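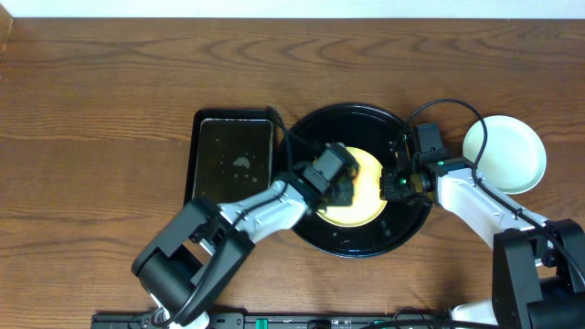 Two-arm station over the round pan, with the tray to the left and the plate to the right.

How to Test Whether a Two-Arm Robot Can Handle Kitchen Chores

This page describes a repeatable way to find out how much of a kitchen routine a pair of tabletop arms can do without help. It covers two jobs: moving a flat, floppy food item from a pan to a plate, and cleaning a plate afterward. Both are chores an adult does without thinking, and both are still hard for machines. The procedure assumes you already have two arms on a common rail, a parallel gripper on each, a camera looking down from above and a small camera at the wrist. It does not cover training a policy. Readers who need that should start with the Wolitz setup notes and come back.

What you will need

– Two arms with calibrated bases, mounted so the grippers can meet over the middle of the table
– One round pan, one tray, one plate, one bowl
– A flat, round test item, real or molded
– A thick sauce, red for preference
– Water, and something to wipe with
– A log sheet or a small script that writes one line per trial

Total prep time is under an hour once the arms are calibrated. Calibration takes longer and should be redone after anyone leans on the table.

Step 1. Fix the layout

Put the pan in the center, inside the reach of both arms. Put the tray to the left and the plate to the right. Mark all three outlines on the table with removable tape if your table finish can take it. If not, write down the distance from the rail to the near edge of each dish.

Do not randomize positions yet. The first block of trials tells you whether the motion works at all. Position changes belong in a second block, and mixing the two makes both useless.

Check cable slack before you start. The cables at the wrist need enough length to let the gripper rotate fully, and that extra length has to go somewhere. On a short table it ends up over the dishes. Run the full motion by hand, slowly, with power limits on, and watch for a loop catching on a plate rim. A light plate will move before the arm's force limit trips, and the trial will be logged as a bad placement when the real fault is in the wiring.

Step 2. Define success before running anything

Write the rule down. For the transfer job we use this one:

Pass: the item is fully on the plate, unfolded and untorn, and the pan has moved less than its own rim width.
Partial: the item is on the plate but folded, torn or overhanging.
Fail: anything else, including a time limit.

Partial results matter. A household robot that delivers a folded pancake is still useful. One that delivers half of it is less so. Record which kind of partial you got.

Set the time limit at 600 seconds. That sounds generous for a job a person does in a few seconds, and it is. A shorter limit hides slow successes, and you can always apply a stricter cutoff to the log later. The reverse is not possible.

Step 3. Run the transfer block

Start both grippers above the item, one on each side, fingers down and open. Lower them together. Most failures happen in the next few centimeters of travel.

A flat item on a flat pan gives a finger nothing to get under. There are three usual approaches:

Pinch. Both grippers close on opposite edges. Works on thick, stiff items. Soft ones buckle in the middle and slip out.

Push to rim. One gripper slides the item against the pan wall until an edge rides up, and the other takes that edge. Slow but reliable. It depends on the pan staying put, so watch for the whole pan sliding.

Tool. One gripper holds a spatula. This is how people do it, and it gives the best results when the grip on the handle is firm. Parallel fingers on a round handle let it roll. A flat-sided handle or a printed sleeve fixes most of that.

Pick one approach per block. Run at least 20 trials before drawing any conclusion, more if the results are near half and half. Our longest series on the station was 376 trials using push to rim, with 91 passes. The partials outnumbered the passes by a wide margin, mostly folds.

Step 4. Set up the cleaning block

Cleaning is a different kind of problem. In the transfer job the robot has to move one object, and the end state is easy to check. In the cleaning job it has to notice what is left, decide whether that counts, and go back.

Clear the test item away. Smear sauce on one side of the plate with the back of a spoon. Use the same amount each time, by weight if you have a scale. Dragging it leaves thick and thin areas together, and you want both. Thick sauce is easy to see and easy to move. A thin film is harder to see, and a wipe tends to spread it.

Wet the plate or leave it dry, but log which. Water changes the job in two ways: it loosens the sauce, and it ruins the camera's view.
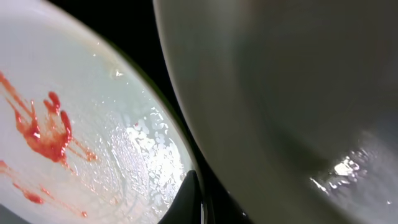

Glare is the larger of the two effects. A bead of water under a ceiling light reads as pure white to the sensor, and so does clean ceramic. A red spot next to the bright area may be found or missed depending on a few degrees of wrist angle. Any system that decides "clean" from a single view will get this wrong on a regular basis. Take at least three views with the wrist rotated between them, and call a patch clean only when all three agree.

Keep small spots in the scoring. It is tempting to ignore anything under a few millimeters, and the pass rate will look much better if you do. A person putting dishes away would see the spot and wash the plate again.

If there is a second dish close by, as there would be in any real sink, note the gap. A gripper finger has to fit between the two rims without touching both. With white dishes side by side, the dark gap between them is often the best visual feature available, and some systems use it to find the edge of the plate. They then lose the edge when the dishes touch.

Step 5. Run the cleaning block

Score each trial on three points, separately:

– Residue left, as a share of the original smeared area, taken from an overhead photo under diffuse light
– Residue moved, meaning sauce now on a part of the plate, bowl or table that had none
– Stop decision, meaning whether the robot stopped because it judged the plate clean or because time ran out

The third point is the one most often skipped. A robot that wipes for the full time limit and leaves a clean plate has not shown that it can clean a plate. It has shown that it can wipe.

Wash the dishes by hand between trials and dry them fully. Leftover film from one trial will show up in the next as an unexplained loss of grip.

Step 6. Read the log

Sort by failure type first and by time second. Averages across a mixed block say very little. If more than a third of the failures are of one type, fix that and rerun the block before looking at anything else.

For our station, which runs on the Kilinov controller with Taletti fingers, the full log since November holds 2399 lines. Grip faults and vision faults together make up most of the failures. Planning faults, where the arm knows what to do and takes a bad path, are a small share and mostly trace back to a dish that had been shifted by hand.

So, can it do the chore yet?

For transfer, with a fixed layout and a known item, sometimes. The motion is within reach of low-cost arms. Change the pan, the item or the lighting and the pass rate drops sharply, and a home changes all of these daily.

For cleaning, no, at least by the standard of a person who plans to eat off the plate. A dishwasher solves the same problem with hot water and no vision at all. Loading and unloading one is probably the better target for arms like these, and the procedure above can be adapted to it: keep Steps 1, 2 and 6 as they are and write new pass rules for placement and breakage.

Common problems

Pan slides during the push: put a silicone mat under it, and log the mat as part of the setup. A result with a mat should not be compared to one without.

One gripper closes early: check the clocks on the two controllers. An offset of a tenth of a second is enough to tear a soft item.

Wrist camera fogs: let the lens warm up near the water for several minutes before the first trial.

Scores drift over a long session: fingers pick up grease. Wipe them with alcohol every ten trials. The Sandhu pads need a mild soap instead, and should be fully dry before they go back on.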